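Umier Reference Wiki
Minutes of the editors' meeting, Jan 4, 2023

Held by voice call, with notes taken in the text channel. The meeting opened once enough editors had joined to make votes valid. Apologies had been received from two of the image team.

1. Minutes of the last meeting

The minutes of the September meeting were agreed with one change. The page on the Siege of Vutow was put down as "locked". It was only limited to registered accounts, and it still is.

2. State of the wiki

The wiki now has 239 character pages. Of these, 64 are marked as stubs. Most of the stubs are soldiers and townspeople from the Flivberg chapters who have a name and one or two lines of speech. A few are more serious gaps, such as the Salt Regent, whose page stops before the second war even though she appears in most of the chapters after it.

There was a short discussion on whether a character with no lines should have a page at all. The rule at present is that a name in the text is enough. Some editors wanted to move such characters to a single list page for each city. Others said readers search by name and would expect a page. It was agreed to leave the rule as it is and to make redirects where a page has been blank for a long time.

3. Spelling of Đồng

The name of the river city has been written three ways across the wiki: with all its marks, with none, and with the first letter only. The printed volumes use Đồng throughout. The early web chapters dropped the marks, and many of our oldest pages were written from those.

Agreed: Đồng in page titles and in text. Plain "Dong" will be kept as a redirect so that searches still work. Quotations from the web chapters are to be left as they were published. The script that does bulk edits must not be run on the quotation templates, as it altered several of them last time and they had to be put back by hand.

4. Ranks in the Flivberg guard

The page for the Lamplighter Captain gives his rank as Captain from the start of the story. An editor pointed out that he is called Warden in his first appearance and is only called Captain after the fire at the granary. The author's notes at the back of the fourth volume say the two ranks are the same, but a later chapter has a Warden taking orders from a Captain.

After some discussion it was agreed that the chapters come before the notes where they disagree. The infobox will show the latest rank, with the earlier one below it and the chapter where it changes. The notes will be mentioned in the trivia section. The same layout will be used for the other guard pages. It was asked whether it should also be used for the Vutow navy, and this was held over until somebody has checked the navy ranks against the text.

5. Ages and dates

Chapter 189 gives the Ferry Twins' age for the first time. It doesn't fit the timeline page, which has them born before the bridge at Đồng was built. Either the bridge date is wrong or the age is counted in river years, which are shorter. The text doesn't say which.

The meeting didn't want to choose. The age will be given as printed, with a note. The timeline page will have the birth entry moved to the section for events with no fixed date. Anyone who knows of another mention of the bridge is asked to leave the chapter number on the talk page.

6. Images

The image team reported that most main characters now have a portrait from the printed volumes. Where there are both web and print versions of a portrait, the print one goes in the infobox and the web one goes in the gallery. Scans should be straightened before they are uploaded. Please don't sharpen them or change the colours.

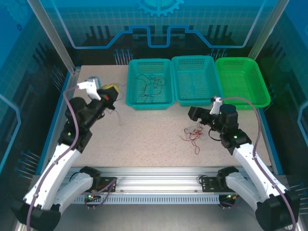

Fan art was raised again. The present rule allows it on user pages only. One editor asked for a fan art section on pages where no official picture exists, saying that long pages without any picture look unfinished. Against this, it was said that readers would take the drawings as a guide to how the character looks, and several of these characters are hardly described in the text. The vote was close and the rule stays. It may be brought back at a later meeting.

File names should give the character and the chapter. A number of files are still called "scan" followed by a number, and these will be renamed as people come across them.

7. Spoilers

A reader complained that the opening line of the Glass Abbot's page gives away his death. The status line in the infobox did the same, and so did the category "Deceased characters", which shows at the foot of the page.

Agreed that the opening paragraph should describe a character as they are when first met. Deaths and changes of side go in the history section. The status line will be folded away by default, so that a reader has to open it. The category will stay, because it is used by the timeline page. It was accepted that this doesn't fully answer the complaint.

The delay before new chapters can be added was also looked at. It is four days from the chapter's release. Two editors thought this was too long and that edits simply pile up in drafts. It was left at four days.

8. Abilities sections

These have grown very long on the older pages. The Abbot's lists each use of glass-speech one by one, including several where it isn't clear from the text that he used it. The meeting agreed that an ability should be described once, with its limits, and followed by the chapters where it matters most. Guesses about strength compared with other characters are to be removed. Comparisons made by characters in the story can stay if they are quoted.

9. Actions

Run the Đồng title changes, leaving the quotation templates alone.
Bring the Lamplighter Captain page into the new layout, then the rest of the guard.
Check the Vutow navy ranks and report back.
Move the Ferry Twins' birth entry on the timeline page.
Rewrite the opening of the Glass Abbot page and shorten his abilities section.
Fill out the Salt Regent page from the second war onwards.

10. Any other business

The link to the old forum in the sidebar is dead and will be taken out. A new editor asked where to find the style guide. It is under Help, though the section on citing side stories is out of date and should be ignored for now.

The date of the next meeting will be posted in the text channel.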